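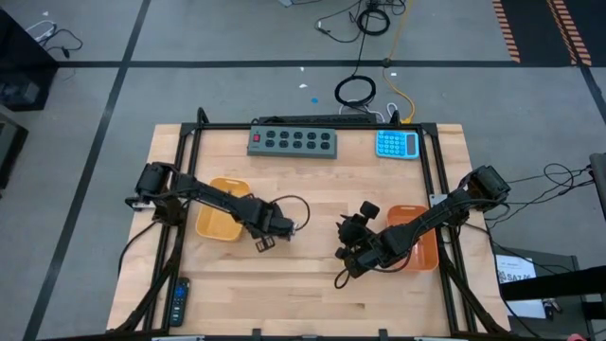
Two arms, one butcher-block top, extrusion all the way round. Workshop, Friday.

1/ Rig update, as a few people asked how the two-arm build is mounted. Short answer: to the side rails, facing each other. The top carries none of the arm load.

2/ First version had both bases screwed into the wood. Every fast move shook the top, and whatever was in the bins moved with it. Shifting the bases to the frame cured most of that.

3/ Side mounting costs reach. Each arm gets the middle and its own half, and the far corners are out. I can live with that. The bins sit under the arms anyway.

4/ Servos are on their own supply, logic on another. Sharing one gave me brownouts whenever both shoulders lifted together. Wahyudi Kwok spotted it on the meter before I did.

5/ Wrist cables: leave a proper loop. Mine were too short at first and the connector worked itself out after 29 cycles. Long enough to sag is fine, long enough to catch a finger is not.

6/ Control loop runs at 200 Hz on the Lelton board. I tried 800. The bus could not keep up and the replies came back out of order, so 200 it stays.

7/ Current job is bin to bin, yellow to orange, one arm picking and the other placing. The handover in the middle is the hard part. If the second gripper closes before the first opens, the pair of them fight until one servo trips.

8/ Fix for now is a dull one: wait for the current on the second gripper to rise, then release the first. Slow, but no trips since January.

9/ Next: rewrite the handover so neither arm has to stop, and label both ends of every cable. Bracket drawings go up once I have corrected the hole spacing – version 2 is wrong, please don't print it.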